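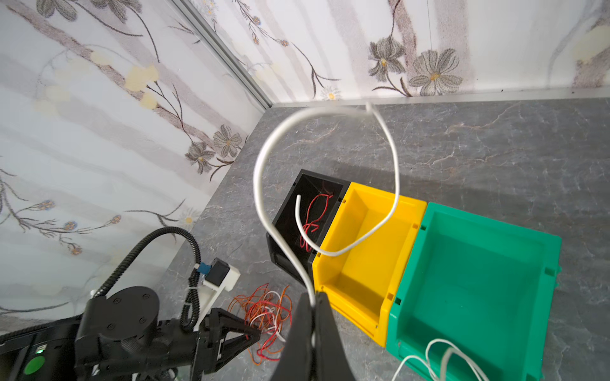
Service Logistique et Magasins - Espace d'échange interne
Sujet : Rangement des chutes de fil par couleur

Zodwa Jacobs
Bonjour à toutes et à tous,
Le service souhaite arrêter une règle commune pour le tri des fils de récupération. Il est proposé d'employer trois bacs à bec ouvert, posés côte à côte : le noir pour le rouge, le jaune pour l'orange, le vert pour le blanc. Les chutes de moins de 20 cm ne seraient pas conservées. Vos observations sont attendues avant mardi.

Duygu Akgül
Bonjour,
Je suis favorable au principe, moins à la répartition. Un fil rouge fin au fond d'un bac noir se distingue mal dès que l'éclairage baisse. À l'atelier Flellen, nous réservons les bacs sombres aux fils clairs et nous en sommes satisfaits.

m.vanwyk
Je ne partage pas cet avis. Les étiquettes du magasin Shabalala suivent déjà l'ordre noir, jaune, vert, et il faudrait en réimprimer 65. La difficulté tient davantage à l'enchevêtrement : un fil jeté en vrac entraîne tous les autres lorsqu'on le retire.

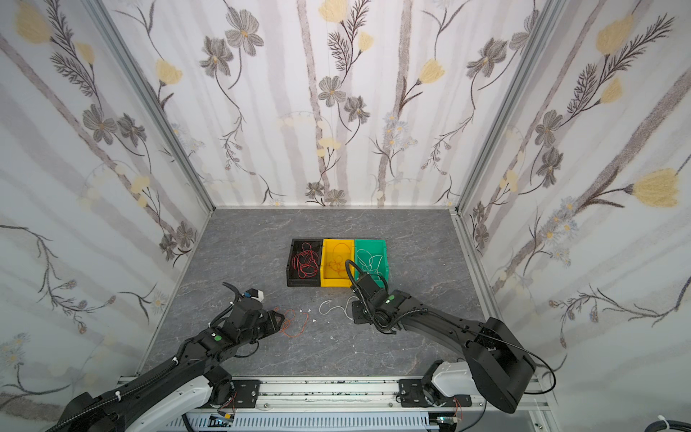 Bacs noir, jaune et vert, avec deux fils restant à ranger sur le plateau.

Lerato Van Wyk
En complément du message précédent, je suggère de former une boucle lâche avant la dépose, comme pour le fil orangé du bac jaune. Un enroulement serré marque la gaine et n'apporte rien pour des longueurs aussi courtes.
Se pose aussi la question des petites pièces blanches qui traînent devant les bacs. Elles ne relèvent d'aucune des trois catégories.

Duygu Akgül
Pour les petites pièces, une boîte séparée avec couvercle. Je maintiens ma réserve sur le bac noir.

Mbali Kruger
Bonjour,
Qu'en est-il des fils orange tirant sur le rouge ? Lors du dernier tri, roughly la moitié - soit environ 40 brins - a changé de bac selon la personne présente.

Zodwa Jacobs
Merci pour ces retours. En cas de doute, le fil ira dans le bac jaune. La boucle lâche est retenue, ainsi que la boîte séparée. La couleur du premier bac reste à l'étude et les étiquettes demeurent en place jusqu'en avril.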